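3.2 Walking distance and hotel choice

The second part of the study looked at how guests weigh the distance between a hotel and the places they plan to visit. Booking pages in Rodlow describe almost every property as close to the museums or a short walk from the park. We wanted to know whether guests who read such phrases had the same distance in mind as the hotels that wrote them.

We drew the sample from guests staying at 11 hotels in the central district in November. Each hotel agreed to place a one-page form in the room on the second night of a stay. The form asked which attractions the guest had visited so far, how they had traveled there, and whether the trip was shorter, longer, or the same as they had expected when booking. In all, 860 forms were complete enough to use. Forms that named no attraction were left out, as were those from guests attending a conference in their own hotel.

Walking times were measured from the main entrance of each hotel to the public entrance of each attraction, following marked crossings. We did not use straight-line distance. The Akpan Museum, for instance, stands directly behind two of the hotels, but its only public entrance is on the far side of the block. Guests at both hotels often wrote that the walk was longer than they expected, and several mentioned the entrance by name.

Service staff were asked separately about the directions they give at the front desk. Their answers varied a good deal within the same hotel. Day staff tended to recommend walking, while evening staff more often pointed guests to the subway or a taxi. Dinsa found a similar split in her earlier interviews at Cadetti, where evening staff said they were thinking of the trip back as well as the trip out. We did not ask for reasons and cannot say whether the same holds in Rodlow. 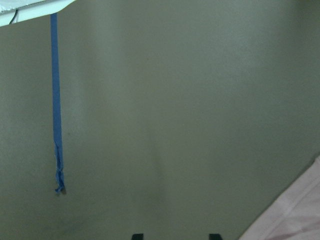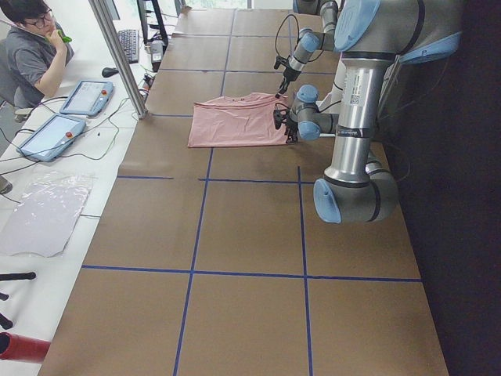

Figure 4. First picture: green wall with a white edge at upper left. Second picture: folded pink T-shirt on a cardboard-covered table, with two robot arms.

Guests who walked to their first attraction were more likely to walk to the second, even when the second was farther away. This held for leisure guests of all ages in the sample. It was weaker for families with small children, who often took a taxi back to the hotel in the early afternoon and stayed near it for the rest of the day.

The wording of the listing also mattered. Where a hotel gave a time in minutes, guests usually reported that the trip matched what they had expected. Where it used a phrase such as "steps from," they more often reported a longer trip. The Eltoneck Hotel, which changed its listing from a phrase to a time partway through the survey, gave us a small comparison within one property. The forms collected after the change had fewer complaints about distance, but the weather was also milder in those weeks and the result should be read with care.

Room price had little bearing on any of this. Guests at the more expensive hotels took more taxis, but their judgments of distance were close to those of other guests. Bashir coded the written comments, and Dinsa coded a second set of 60 forms as a check. They disagreed on nine, mostly where a guest had complained about both the distance and the subway stairs. These were discussed and placed under distance only when the guest had walked the whole way.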